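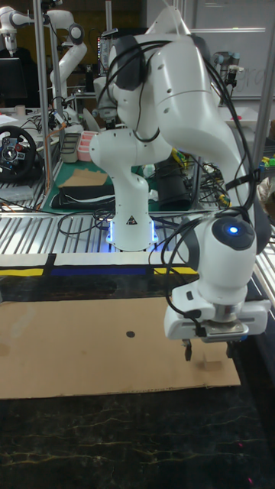 Suspended timber floors

A suspended timber floor is a ground or upper floor made of boards laid over joists, with an air gap underneath. Common in British and Irish houses up to the middle of the last century, still built in places. Differs from a solid floor, where the finish sits on a concrete slab.

Construction

Joists run wall to wall, usually the shorter way across the room. Older ones sit in pockets in the brickwork, newer ones on metal hangers. On a ground floor there are often low walls part way across (sleeper walls), built with gaps in the brickwork so that air gets through. A timber plate lies on top of the sleeper wall and the joists rest on that. Damp course goes between the two, or should do. Many early houses have none.

Boards are nailed across the joists. Square-edged boards came first and leave gaps as they dry out. Tongued and grooved boards are tighter and less draughty but harder to lift without splitting one.

Board widths vary alot. 135 mm is a common face width in reclaimed softwood, and wider ones tend to cup.

Ventilation

Air bricks in the outside walls, front and back, to keep air moving under the floor. Blocked ones are the usual cause of trouble: raised flower beds, render, a new patio laid too high. Solid extensions at the rear cut off the flow as well, and ducts then have to be run through the new slab. 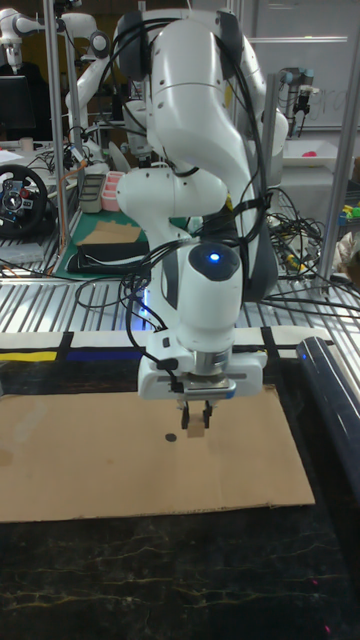 Where the flow has been poor for years the joist ends go first, being closest to the wall. Signs are a springy floor near the skirting, a musty smell, boards dipping at one side of the room.

Repair

Rotten ends are cut back to sound wood and a new length bolted alongside. The overlap depends on the span and on who is doing the sums. Whole joists get replaced if more than the end has gone. Holes for pipes and cables should be kept to the middle of the joist depth, notches shallow. Past plumbers have not always kept to this.

Insulation goes between the joists, held up on netting or battens. The air bricks must stay clear of it.

The Potesberg terraces

A row of 13 houses at Potesberg kept nearly all of its original ground floors, pine on brick sleeper walls. Surveyed by Sorcha Ó Súilleabháin, whose notes give a void depth of 200 mm at the shallow end, too low to crawl in. Two of the houses had been filled with concrete. The the rest were repaired from above, boards numbered and put back in order.

See also: Floor joist; Air brick; Sleeper wall; Parquet

Page last edited 7/21/25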